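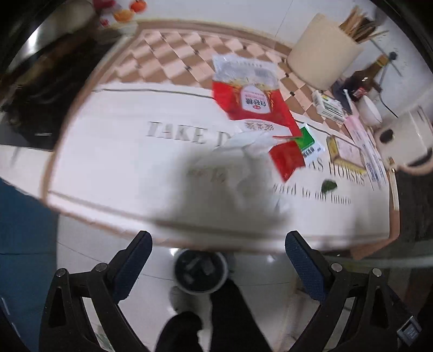
Should I accept connection requests from people I've never met?

Posted by Jade Cheetham, 28th February

Hi everyone! I finally set up a proper professional profile last June after years of putting it off (my old boss used to call me the last holdout in Clendbridge), and I've been slowly building it up ever since. I do bookkeeping for small shops and I'm hoping to pick up a few more clients this year, so I've been trying to post something useful once a week and comment on other people's things when I have a spare minute over coffee.

My trouble is the requests. I have 448 connections now, and at first they were all people I'd worked with or gone to school with. Lately most of the new ones are total strangers, usually with no note attached. There are 17 of them sitting there right now and I feel rude ignoring them, but I also don't want my feed to fill up with sales pitches. Do you take everybody? Is there some kind of etiquette I missed? I'd love to hear how the rest of you handle it, especially if you work for yourselves like I do.

Henrike Brinkmann

Hi Jade, and welcome! I went back and forth on this for ages when I left Hoekstra to freelance, so you have all my sympathy.

What I do now is open the profile first and look for a job history that makes sense, a connection or two in common, and some sign that the person talks to people (comments, posts, anything). If I can see a link to my work or my town, I accept and send a short hello, something like "Thanks for connecting, what made you reach out?" You'd be surprised how many nice conversations come from that one line. My second-biggest client started as a stranger who'd read a comment of mine about late invoices!

If the first thing I get back is a pitch, I remove the connection. They aren't notified, so please don't feel bad about it. And you can let a request sit as long as you like, or press Ignore, and the other person won't get a message about that either. For someone I'm glad to have reading my posts but don't really want in my network, I leave it at following.

One more little thing. Check who can see your connections list, in your visibility settings. Mine was open and I would rather my client list stayed private, which I imagine matters to a bookkeeper too.

Brock Vachon

I accept everyone. Got over 600 now and yes there's junk, but you can unfollow people and stay connected, so the feed is fine. More people see your posts that way.

Aurel Mocanu

Mostly with Henrike on this. I'd only add that I am careful with brand new profiles that have hardly any history, and I never click a link in a first message. For your 17, maybe start with anybody who owns a shop!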